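The arm had been out of its crate for less than an hour when it picked up its first bread roll, and I'll admit I cheered. It wasn't a hard roll to pick up. It was sitting by itself on a tray, in good light, with plenty of room on every side. Still, I had come to Deselton expecting an afternoon of cables and error messages, and there was the roll, up in the air, without a dent in it.

The kit comes from Evirby, a small firm that sells to bakeries, packing rooms and school workshops. They call it the Usex, and it is a gripper with a wrist-mounted camera, plus the software that ties the two together. You bring your own arm, or you rent one from them by the month. I spent five weeks with a rented setup in a unit off the ring road in Deselton, moving baked goods, tubes of icing, paper cups and just about anything else I could find in the kitchen drawer.

Most reviews of grippers start with how hard they squeeze. I'd like to start with how the camera sits, since it shaped everything else I came to like about the kit. It rides right up by the wrist and looks out past the working end of the gripper, so the view on the laptop always has the tool itself in it. For the first day I found that annoying. Why give up so much of the picture to the underside of a housing? By the end of the week I'd changed my mind completely. When a grab goes wrong, you want to see the fingertips and the thing they missed in the same view, and you want them there every single time.

Anneliese Ehlers, who designed the wrist mount, told me the early version had the camera further out on a bracket. "It gave you a beautiful clean view," she said, "and then people bumped it on the edge of a crate and spent the rest of the morning setting it up again." The newer mount tucks it in close. I bumped mine on a shelf, a mixing bowl and (twice) my own elbow, and never had to set it up again.

Setup took me 60 minutes from opening the box to that first roll, and I'm slow with a hex key. The printed guide has 11 steps, of which number four is badly worded. It tells you to seat the wrist plate "fully home" before tightening the screws, but it doesn't say the plate has a small click at the end of its travel. Push until you feel the click. If you stop early, everything seems fine until the arm turns over and the whole gripper rocks a hair to one side.

After that comes teaching, and teaching is where I had the most fun. You hold the arm by its sleeve, walk it through the motion you want, and press a button at each point that matters. The software keeps the camera recording the whole way. Then it plays the motion back at a crawl, then at half speed, and finally at whatever speed you dare. I taught it to move rolls from a tray to a box, and by lunchtime I was teaching it to fill the box in rows. I stood there eating one of the rejects and watching it go – a very good lunch.

Soft goods are what the Usex does best. Rolls, buns, folded dishcloths, a bag of flour that was only half full: it handled them all with a light touch, and the pressure setting is one slider with plain words on it. Paper cups were fine once I'd turned that slider nearly all the way down. Icing tubes were a different matter. They're slick and they roll, and if the first touch is off center they scoot away across the table. I got a decent routine going by laying them in a strip of folded card, and I suspect anyone who packs tubes for a living would have thought of that in the first five minutes.

I also have a gripe about speed. With the arm going flat out, the background in the recorded video smears into long streaks, and a distant object turns into a blot of color. The parts of the gripper close to the camera hold up far better. For checking a grab that's usually enough, but if you were hoping to read a label on a passing box, slow the arm down or add a second camera on a stand. Evirby says a faster shutter setting is planned for July. I'd welcome it.

The closest rival is the Ghoneim kit, which I tried last year on the same kind of jobs. Ghoneim's gripper is lighter and its manual is much better written. But its camera is a separate purchase, and the playback tool felt like something bolted on at the last minute. If you already know your way around robot arms, you may well prefer it. For a first kit, in a place where several people will take turns, I'd pick the Usex and be happy about it.

I had to send mine back at the end of the five weeks. On the last afternoon I wiped down the table, deleted my test routines and ran the arm at full speed one more time with the camera on, going nowhere in particular, just to watch it move. Then I kept a copy of the recording and went to look for the crate.

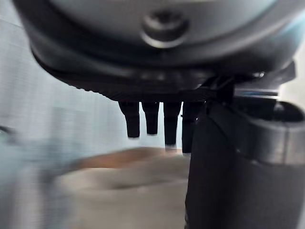
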